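PC 조립과 분해 실습, 4주차 유인물
CPU 다루기와 케이스 내부 살펴보기

지난주에 나눠 드린 Pindeck 부품표는 다들 챙겨 오셨죠? 이번 주에는 드디어 CPU를 만집니다. 저도 처음 배울 때 손에 땀이 나서 혼났어요. 소켓 쪽 접점이 워낙 가늘어서 한번 휘면 되살리기가 정말 힘들거든요. LGA 방식은 핀이 CPU가 아니라 메인보드 쪽에 있으니까, 소켓을 열어 둔 동안에는 그 위로 나사나 드라이버가 지나다니지 않게 해 주세요.

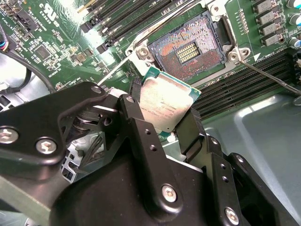

그림 1. 열린 LGA 소켓과 CPU. 금속 덮개가 위쪽이다.

순서를 적어 둘게요.
전원 코드를 뽑고 전원 버튼을 30초 눌러 둡니다.
접지 손목띠를 차고 케이스의 금속 부분을 한 번 만집니다.
CPU는 옆면만 잡습니다. 바닥 접점은 절대 만지지 마세요!
모서리의 삼각형 표시와 홈 위치를 맞춘 뒤 수직으로 내려놓습니다. 누르지 말고 그냥 얹는 느낌이에요.
고정 장치를 닫습니다. 이때 조금 뻑뻑한 건 정상입니다.

방향이 헷갈리면 일단 멈추고 저를 부르세요. 힘으로 해결하려다 보드를 날린 분이 작년에도 계셨습니다(네, 저희 조였어요...). 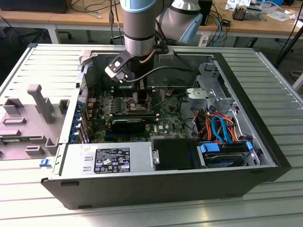 분해할 때 제가 제일 강조하는 건 작업 자세입니다. 세워 놓고 팔만 집어넣으면 안이 잘 안 보이고, 부품이 떨어질 때도 꼭 제일 곤란한 데로 떨어지더라고요. 그래서 케이스는 옆판을 떼고 눕혀서 내부가 위로 오게 둡니다. 그러면 메인보드 가운데 아래쪽을 가로지르는 검은 그래픽카드와 그 위쪽의 프로세서 방열판이 한눈에 들어오고, 오른쪽 드라이브 케이지 밑에 주황, 빨강, 검정 전원선이 뭉쳐 있는 것도 보이죠. 선 뭉치는 무작정 잡아당기지 말고 커넥터 몸통을 잡고 빼세요. 빼기 전에 휴대폰으로 한 장 찍어 두면 다시 꽂을 때 훨씬 편합니다.

과제: 본인 조 컴퓨터의 내부 배치를 손으로 그리고, 분해 순서와 이유를 700자 이내로 써 오세요. 그림은 못 그려도 괜찮아요, 저도 못 그립니다. 제출은 Bimgate 과제방이고, 다음 시간에는 서멀 페이스트를 바릅니다. 손에 묻으면 잘 안 지워지니 밝은 옷은 피해 주세요.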